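I'd been meaning to get over to Flornville since the spring, when Carleen Dunstan first told me what her lot were up to at Truvby. I finally went on a Sunday, which she said was the quietest day to be shown round, and I was on the early bus with a cheese roll and a notebook I hardly used.

Truvby does the behind-the-scenes work for canteens and care homes. Trays come back, everything gets washed, sorted, wrapped and sent out again. I'd pictured something small and steamy but the building is huge, an old furniture warehouse with the loading doors still painted green, and you have to put on a hairnet and a pair of very unflattering overshoes before they let you past reception.

Carleen started there 19 years ago on the wash line and now runs the day shift. She walks fast! I spent most of the morning trotting along behind her trying to hear over the conveyor. The big change on her side of the building is the Roreo, the arm that lifts full crates off the belt and stacks them for the lorries. Before it came, two people did that job all shift, every shift, and she says she could tell you who had been on crates by how they got up from their chairs at break. Now one person looks after the arm and the others have moved over to checking and packing. I asked if anyone had lost their job over it and she said no, but they hadn't replaced the 3 who retired either, and she didn't dress that up, which I liked.

I had a word with a few of the packers in the break room (very good tea, terrible biscuits). Opinions were mixed. One woman loves it and wouldn't go back to lifting for anything. A younger lad told me he missed the crates because you could chat while you were doing them, and with the Roreo you're stood inside a yellow line watching a screen. Another said the thing that bothered her most was the pace - the arm never slows down after lunch, and people do. They've since been given a button that lets them drop the speed themselves, and apparently it took over a year of asking.

After tea Carleen handed me on to Dorian Lebrun, who looks after the side of things I'd really come for. Crates are easy, he told me, because a crate is always a crate. Cutlery is the awful one. It's thin, it's shiny, it lies on top of itself, and no two sets that come through the door are the same. Sorting it is still all done by hand at Truvby, and it's the job people ask to be taken off.

So the plan is to teach a machine by having people do it first. You hold a gripper in each hand and pick things up with those instead of your fingers, and it all gets recorded for the robot to learn from.
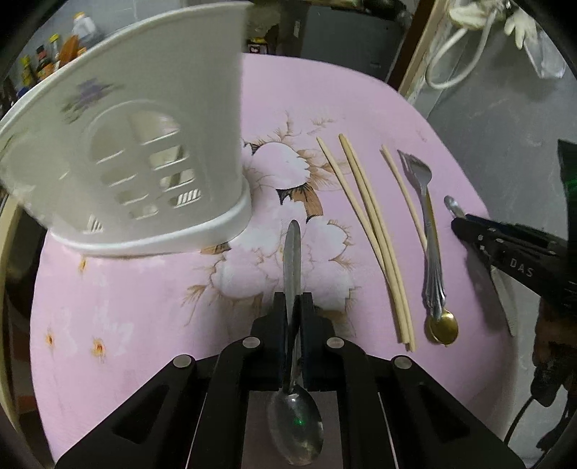

Dorian's view is that the packers make far better teachers than he does, as they've been handling forks and spoons for years and he's only been handling computers. They get a bit extra on the hourly rate for it and they do short turns, as your wrists do feel it after a while. I had a go myself and dropped a teaspoon 2 times before I got it anywhere, to general delight.

What I kept wondering was whether it felt odd, training up the thing that might do your job. I put it to one of the packers and she shrugged and said she'd happily never sort another fork as long as she lived, so long as there was something else for her to do afterwards. Dorian says there will be. Carleen says she wants that in writing. I think I'm with Carleen!

We finished up in the old Chauvin wing, where the spare parts are kept, and then I had to run for the 911 back into town and left my umbrella in reception. If anyone from Truvby is reading, it's the navy one with the bent handle and I'd love it back. I've been asked to come again once the sorting arm is in, and I've already said yes.

Contact | Copyright, all rights reserved | Back to top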